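Home | Current issue | Archive | For authors | Search

4. Household responses to scheduled supply

4.1 Storage and daily use

The Kurnard scheme serves its eastern zone by rotation. Each street receives piped water for a few hours, and the valve is then closed until the next turn. We surveyed 1,435 households in the zone in April, at the end of the dry months, when the gap between turns was longest.

Most households kept water in covered drums or in a roof tank. The usual drum held 200 liters. Homes with a roof tank reported fewer days without water, but they also used more of it, mainly for bathing and for washing clothes. Homes that relied on drums alone put cooking and drinking first and left cleaning until the next turn. Floors were often washed with water already used for rinsing clothes – a practice reported in all wards of the zone.

Toilet flushing was the largest single use after bathing. Where the cistern could not refill, people poured from a bucket, and the amount poured varied a good deal between homes. Spending on toilet and floor cleaners was recorded as part of the household budget section (Figure 1).

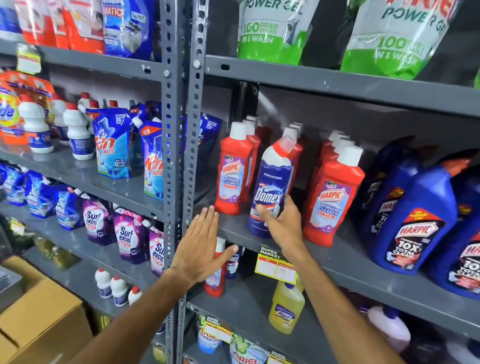

One respondent in Juvora said that the family could manage with short hours as long as the hours were kept, and that a turn that came late at night was as bad as no turn at all. Similar remarks came up in many interviews. Reliability of the timetable mattered more to respondents than the length of the turn, and this held for homes with and without roof tanks.

Figure 1. Household cleaning products on retail shelves.

4.2 Purchases from tankers

When stored water ran out, households bought from tankers. Two kinds of delivery were in use. The utility sent its own trucks to fixed points, where water was free but limited to 100 liters per household. Private trucks sold to the door, with a minimum order of 800 liters, so that neighbors without large tanks had to share a load or go without.

In Fadau the fixed point was close to the main road and was well used. In Juvora it lay uphill from most homes, and many households paid for private delivery although the free point was open. Tanker water was rarely used for drinking without boiling. It went mostly to laundry, toilets and floors, and households that bought it cut back on other items in the same week – soap and cleaning goods among them.
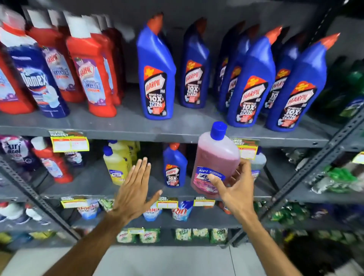
4.3 Comparison with the Lahtinen model

The Lahtinen model predicts household demand from storage volume and hours of supply. It fitted the homes with roof tanks well. For homes with drums it gave values that were too high, most clearly in Juvora. We think the reason is that the model treats a missed turn as a short delay, while households treat it as a loss and start saving water at once. Adding a term for missed turns removed most of the error. The revised form is used in Section 5.

Contact the editorial office | © 2022 | Back to top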